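# The Table Comes Back

For most of the last decade Folasade Akpan sold dining tables to people who did not plan to eat at them. They wanted somewhere to put a laptop and the mail. Her shop, Clako, carried 12 models, and the cheapest sold best.

That changed in March of last year. Customers began asking how many chairs would fit, whether the top could be sanded, and what happened if a child left a wet glass on it overnight. Akpan started keeping sample boards by the register so she could answer the last one.

"People used to ask me about the legs," she says. "Now they ask about the top."

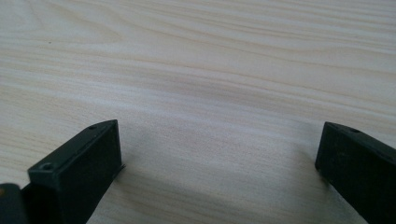
*Pale wood with a long, wavy grain.*

Pale wood has done well out of this. Dark finishes were the safe choice when Akpan opened, and she still stocks two of them, but they show dust by noon and look heavy in a small apartment. Buyers with one room to eat, work and do homework in tend to go lighter.

Care is simple. Wipe spills when they happen, use a damp cloth and dry the surface after. Skip spray polish, which leaves a film that is hard to get off. A matte finish hides small scratches better than a glossy one, though it can pick up grease near the place where someone always sits.

Eusebio Huamán repairs furniture at Estov, a two-bench workshop that took in 47 tables this year. Most needed new glue in the joints and nothing else. He charges $410 for a full strip and refinish, and he talks a lot of people out of it.

"If it doesn't wobble and you can eat on it, keep using it," he says. His own kitchen table is 30 years old. One leg has been replaced, and it doesn't match the other three.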